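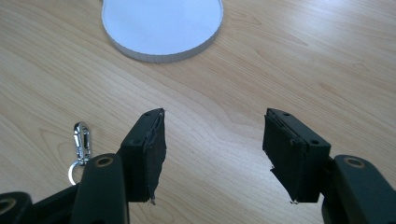

Fig. 1. Finger pads on gripper 2 before replacement. Padding frayed on both inner faces.

Maintenance Report: Hand-Held Gripper, Pad Change and Linkage Check
Group 4 — Janelle Manalo, Noel Maglaya, Saodah Siregar
Lab supervisor: Divina Cabrera

1. What we had to do

Our group got gripper 2 for the term. The job was to look it over, write down what was worn, fix what we could with parts from the lab store and leave a procedure the next group can follow. We didn't design the gripper. It came to the lab from Catacutan with a one-page parts sheet and no service instructions, so most of section 3 we worked out ourselves.

2. Condition at the start

Logbook said 732 open/close cycles since the last pad change. Efren Magbanua (the lab tech) thinks that's low and that people forget to write cycles down. We agree, there are whole weeks with nothing in it.

Pads: worst part. Scuffed all the way along and torn at the lower ends, with ragged bits sticking out and a small pale speck showing at the bottom of each one. We took the pale stuff to be old glue but didn't test it. The left looked a bit worse to Noel, Janelle thought they were the same. We changed both anyway.

Finger blocks: no cracks found. Screw holes clean, threads ok.

Linkage arms: bushings (the tan rings in the arm holes) all seated. Some side play in the right arm when you push on it by hand. Left arm fine.

Clasp and split ring: left on for the photo, taken off before any work. It swings into the left arm if you tip the tool over.

3. Procedure

Set aside an hour and a half. We took longer the first time because we had the wrong driver.

Unplug the tool and wait for the light to go out. Take off the clasp. Open the fingers fully by hand, slowly.

Undo the finger screws and lift each block off its linkage. Mark them L and R with tape. They look like mirror copies and you will mix them up — we did.

Peel the old padding from the bottom end up. It comes off in pieces. Scrape what's left with the plastic scraper, not the steel one, then wipe with alcohol and let it dry.

Cut new pad from the Nillum rubber sheet in drawer 13. Cut it a little long and trim after it's stuck down. Our first pair was cut exact and ended up short at the tip, so those went in the bin.

Glue, press flat, clamp overnight. Trim the lower end square. We think the old ones started tearing there becuase the end was left hanging over the block, but that is a guess.

Put the blocks back on. Screws finger tight first, close the fingers, check that the pads meet evenly, then tighten. If you tighten before closing, the right one sits crooked.

4. Right arm play

Pulled the pin and put a thin washer behind the bushing. Play went down, not gone. The pin itself has a wear mark you can feel with a fingernail. Saodah asked for a new one from the Drimenora parts list on Tuesday and it hadn't come by the time we handed this in. Next group should fit it.

5. Test after the repair

Test was pick up, hold, put down, over and over, on the bench with the practice set. We did 252 cycles in two sittings. No lifting at the pad ends, no new tears. Two drops, both in the first sitting, both with the flat items that have a low edge. After we re-squared the right finger there were no more drops.

We wanted to reach 660 cycles so it would match what group 1 did on gripper 1, but ran out of lab time. So the two grippers can't really be compared yet.

6. Problems and what we'd change

Should have taken more photos. We only have the one close view of the old pads and nothing of the back side of the linkage before we added the washer.

Logbook needs a column for who did the cycles. Divina said ok and it's in there now.

Didn't measure pad thickness before and after, only after. Dumb mistake, it was on our own checklist.

7. Left to do

New pin, right arm. Finish the cycle test. Look at the pads again at the end of December and write down the state of the lower ends even if they look fine. Leftover rubber is in the drawer, labeled. Tape, scraper and the right driver are in the box with gripper 2, please leave them ther.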